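Filed under: Guides > Assembly > Gear trainer board

Section 6: Fitting the gear pair

This section covers the two large gears supplied with the Sandden trainer board. Complete section 5 before you start. The base must be fixed down and the power lead unplugged.

You will need both gears, the two shafts, the bag of grub screws, a small hex key and a soft cloth.

1. Wipe each shaft with the cloth. Remove any burrs with fine paper.

2. Check the teeth on both gears all the way round. Brush out any swarf or dust. Do not use a gear with a chipped tooth.

3. Fit the first gear to its shaft with the raised hub facing away from the base. Nip up the grub screw but do not tighten it fully.

4. Slide the second gear on in the same way. Turn it slowly by hand as it goes on, until the teeth line up with those of the first gear.

CAUTION: Do not tap the gears on with a hammer. The hubs are plastic and will split.

5. Slip a strip of ordinary writing paper between the two rims and turn the gears through one tooth. The paper should come out creased but not torn. If it tears, move the gears slightly apart and try again.

6. Tighten both grub screws.

7. Turn the pair by hand for 20 full turns. Stop if you feel a tight spot and repeat step 5.

NOTE: The gears should run dry. Grease collects dust and will clog fine teeth. Boards used every day should be checked again after 300 hours.

CAUTION: Keep fingers, sleeves and hair clear of the point where the teeth meet.
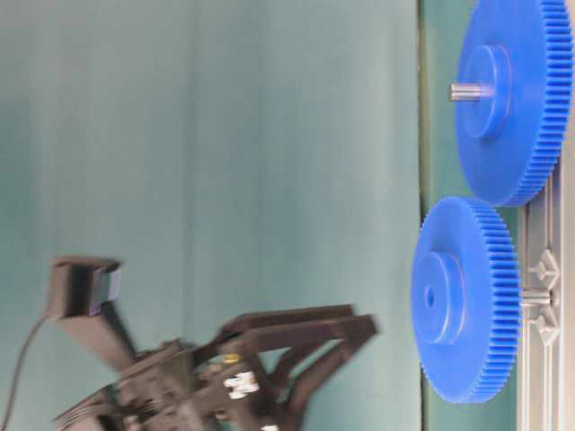 Fig. 52. The two gears side by side, hubs facing outwards.

If the gears slip under load, check the grub screws first, then the spacing. Spare gears are sold singly or in pairs under the Netano parts list. Go on to section 7 to fit the handle.

Comments (3)

benchtop_k: Paper trick worked well. Mine was tearing every time until I moved the second shaft out a touch.

Oldlathe: Step 3 could say which way round the grub screw goes. I had the cup end facing out.

tilly_r: Do the older gears fit this base? I've got a pair left over from the June kit.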